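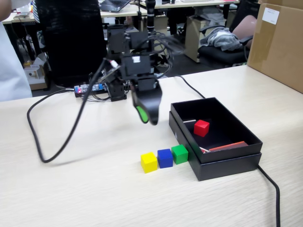 According to Crisanto Marquez, most packing faults are settled on the drawing board, when the depth of a box is fixed before anyone has measured the contents.

Contents Previous Next Glossary

Chapter 8. Rigid Boxes
Olaia Collado, January

A rigid box keeps its shape when empty. It is made from board that is cut, folded and covered, and it ships at full volume.
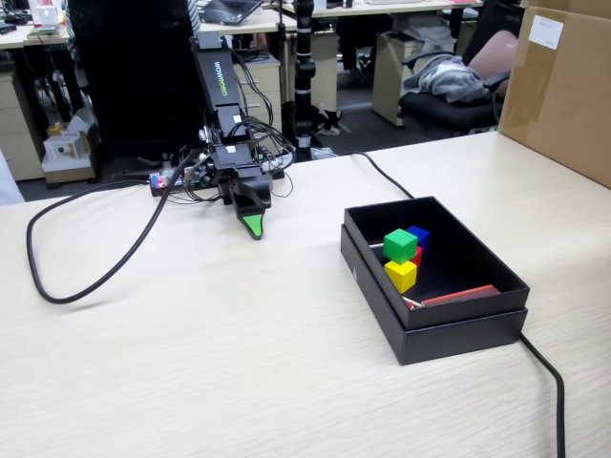
Lids are classed by depth. A full lid reaches the foot of the tray; a partial lid stops short. When a box is in use the lid needs a place of its own, and setting the tray inside it, as on the tabletop, takes up little extra surface.

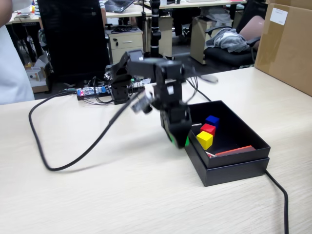 Tehrani objects that depth matters less than clearance, and would allow 2 millimeters on each side. Section 8.2 tests this value.
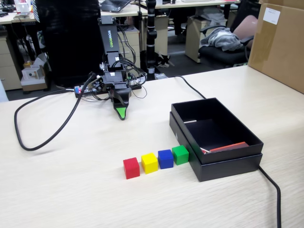

Fill is the share of inner volume taken by the goods. It is simple to work out for a set like the red, yellow, blue and green cubes, which are roughly the same size. Mixed goods need the method in Section 8.3.

Related
Chapter 7. Folding Cartons
Chapter 19. Stacking Loads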